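Small clothes, small rack

February 18, 2023

So the drying rack finally has a job! I bought the little one back when we moved to the Mirkalau building, thinking I'd use it for delicates, and then it sat folded behind the door with the ironing board leaning on it. My sister dropped off two bags of hand-me-downs last week and suddenly I have more tiny striped clothing than any household needs (she has a thing about stripes, I have stopped asking).

I'd been folding everything small. Socks, tees, little jackets, all of it into one drawer, and then every morning I'd dig from the bottom and the whole pile would come up with my hand. Tetteh Gyamfi, who lives downstairs and has raised three kids, looked at that drawer while he was over borrowing our drill and just said "hang the ones with openings, fold the rest." That was the full extent of his advice and I've been living by it ever since.

The rack is a Terkholm, the narrow one, and it was 249 before the discount, which made me wince a bit at the time. You do get a nice bar though. I also picked up a bunch of kid-size hangers in mixed colors, and I love them more than is reasonable. Grown-up hangers stretch the shoulders on anything this little and you end up with those pointy bumps, like the shirt has tiny horns.

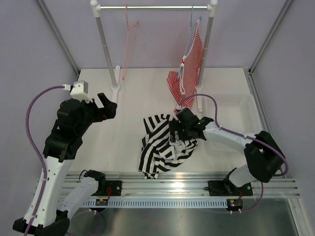
Red stripes up, black stripes still to go, and the pink hanger is free.

The red and white one is my favorite of the whole lot. I do those by laying them flat first, sliding one side of the hanger in, then the other, and giving the front a tug so it hangs straight. It never hangs quite straight. If there's a tie or a button I do it up at the top and leave the others, otherwise the thing slithers off the minute I walk past.

The black and white one gets wadded up every single time. I don't know what it is about that fabric! I shake it out, I turn my back, and it's a ball again. Man-lok Kwan at work swears by giving each piece two hard snaps by the shoulders before it goes on the hanger, and it does help with wrinkles, though I knocked a mug off the counter trying it so maybe clear some space.

The basket is the other half of the system. Everything lands in there first, and I hang or fold until I can see the bottom. I like a white plastic one with little holes, they weigh nothing and you can rinse them in the tub. I had a wicker one from Brikeck before this and it snagged two good sweaters, so out it went.

Next up is the drawer itself, which is now half empty and somehow still won't close. I think a sock has gone down the back. I also need more hangers, plus a hook for the bigger coats, and my sister has already texted to say there's a third bag coming. More stripes, she says.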